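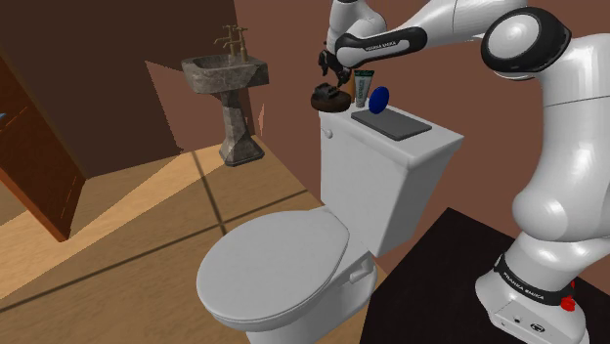 The Kahsay Centre for Assistive Automation in Marnton opened its simulation laboratory to members and guests on Jul 21, 2020, with 30 visitors attending in person. Dr Musa Bako, Head of Research, outlined the Centre's program on household tasks. The demonstration was set in a simulated bathroom, where the arm worked above the toilet tank with a dish, a tray and other small articles set out on the lid - a confined space of the kind found in many older homes.

Ms Hamdia Negussie of Wundard, the Centre's software partner, then took questions on how the virtual rooms are prepared.

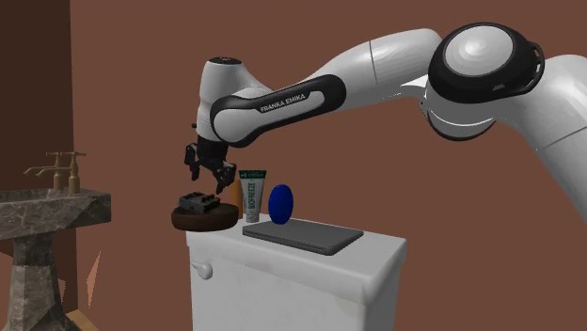
She noted that the present library holds 61 rooms, and that further kitchens and laundries will be added before May. Members wishing to attend the next demonstration are asked to register with the Centre's office.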